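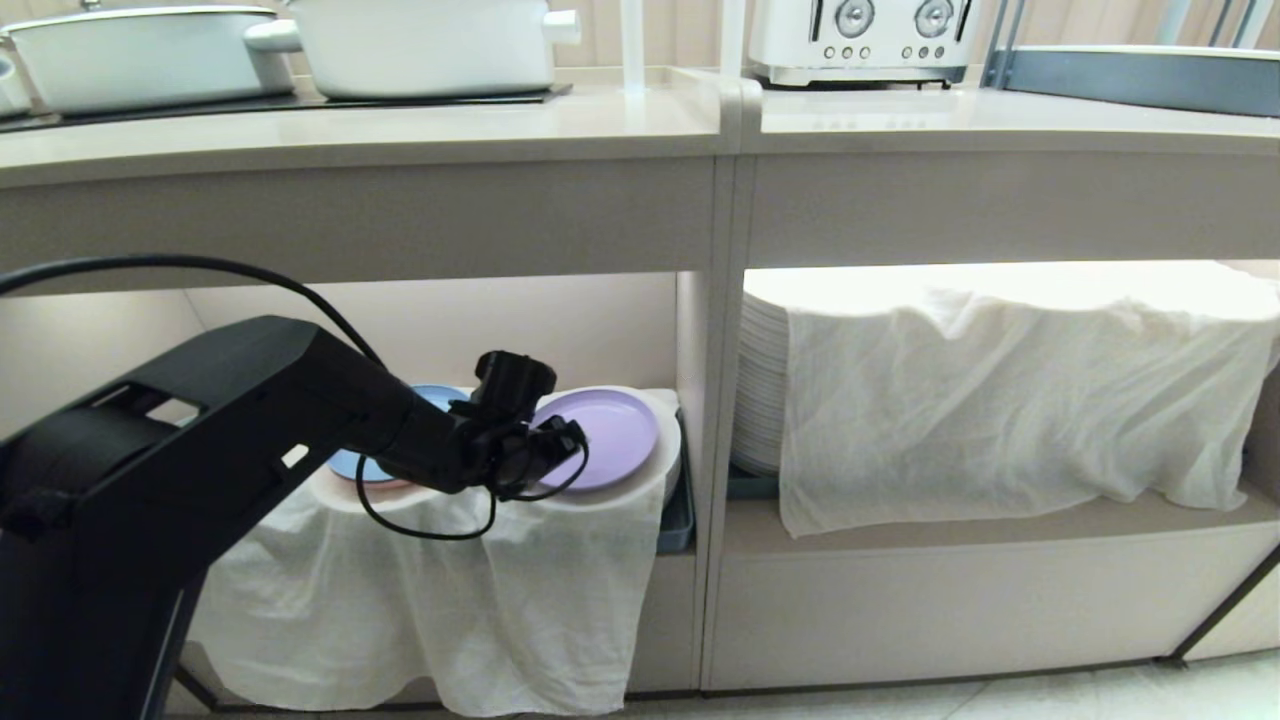
Saturday, morning shift. Kitchen cell, left arm.

Branwen Powell left a note that the gripper was dropping out on low reaches. Log shows the fault six times, all with the arm down at shelf height and the forearm turned in toward the plates. No faults at counter height.

Checked the gripper connector first. Seated, pins clean. Checked the thin wire that hangs under the gripper. It has a lot of slack and can catch a plate rim when the wrist rolls. Ran the low reach by hand with the drives off and felt it tug twice.

What I did:
Powered down, tagged out.
Opened the clamp on the forearm and pulled the slack back toward the elbow. Left enough for a full wrist roll both ways, checked by hand.
New tie at the wrist, snug, tail trimmed flush.
Left the thick cable over the top of the arm alone. The loop is big but it needs the length when the arm goes up.
Retightened the two outer screws on the gripper clamp. One took a quarter turn.

Rehomed, then ran the low shelf routine at slow speed, 72 cycles. No dropouts. Went to normal speed until the counter read 2740, still none. Stopped there for lunch.

Still to do: the Bodnár sleeve for the wire is on order from Javgate, expected in August. Until it comes, look at the wrist tie at the start of every shift and change it every 1000 cycles. Don't use the Naltero ties from the top drawer, they go brittle.

Speed limit on low reaches stays on until Branwen has read this and signed it off. Backup of the old settings is on the cell PC under skiltano_left.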